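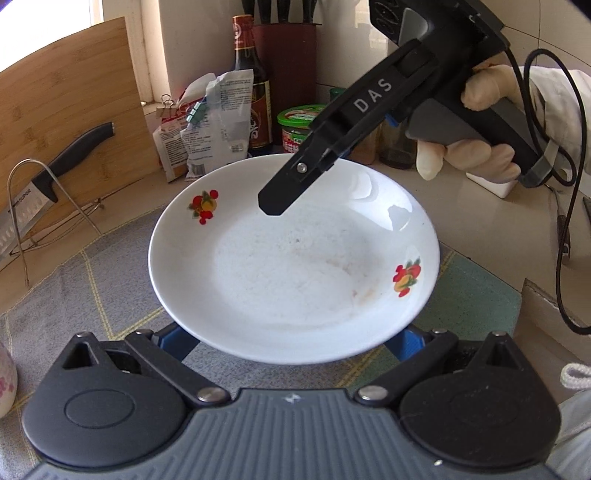 White plate with the fruit decals, the center is where the marks are

Gray scuff marks on old white dinner plates – glaze gone or just metal?

Posted by Plellik in Kitchen and Housewares
May 28, 2018

I bought a mixed box of white ceramic plates at an estate sale in Tulmont. Most of them clean up fine, but the ones with fruit on the inner slope have gray scuffs in the center and some pale brownish staining that runs off to one side. Dish soap does nothing. I tried a paste of baking soda and water on one plate and it lightened the brown part a little, but the gray is the same as before.

What I want to know is whether the gray is damage to the glaze or something sitting on top of it. Also whether I can use anything stronger without taking the fruit off. I would like to eat off these if they are safe. My family is coming in July and I don't own enough matching plates for everybody.

No maker's mark on the back that I can read. They have never been in my dishwasher but I can't speak for the previous owner.

2 replies

Roster
Member, 3,616 posts

Gray lines on white plates are usually metal from knives and forks. The steel is softer than the glaze, so it rubs off and leaves a mark like a pencil. Run a fingernail across it. If you can't feel a groove, it will most likely come off.

Get a powdered cleanser made for cookware, the kind with oxalic acid in it. Wear gloves. Wet the plate, sprinkle a little on the center and make a paste. Leave it for a minute or so, no longer than the can says, then rub in small circles with a soft damp cloth. Rinse very well and wash with dish soap afterward. You may have to do it twice on the heavy spots.

Keep the paste off the fruit. Decals on older plates were often put on over the glaze, and any abrasive will dull them. To check, tilt the plate under a lamp and look across the surface. If the decal looks flatter than the white around it, or you can feel its edge, it is on top. If the shine runs straight over it, it is probably under the glaze and a lot tougher. I would still stay away from it.

The brown is a different problem. If it is on the surface the same cleanser should take it off. If it has gone in through fine cracks in the glaze, you can try soaking the plate in 3% hydrogen peroxide, the drugstore kind, in a covered plastic tub. It can take days. Don't use chlorine bleach, it can get under the glaze and make it flake later.

As for eating off them, I can't tell you that from here. Old decals can contain lead. The home swabs miss things, so a clean swab doesn't prove much. A lab test is the only answer I would trust. If you skip it, use them for show, and don't put anything acidic on them or heat food on them in the microwave.

Lowther
New member

just use toothpaste, the plain white kind. worked on my mugs. I wouldn't bother with a lab for plates out of a box lot, you can get a new set for less than the test

Plellik
Original poster

Thanks both. No groove that I can feel, so I will pick up the cleanser and do one plate first. The edge of the fruit does catch my nail slightly – I'll keep well clear of it. I may borrow plates for July and hang these on the wall.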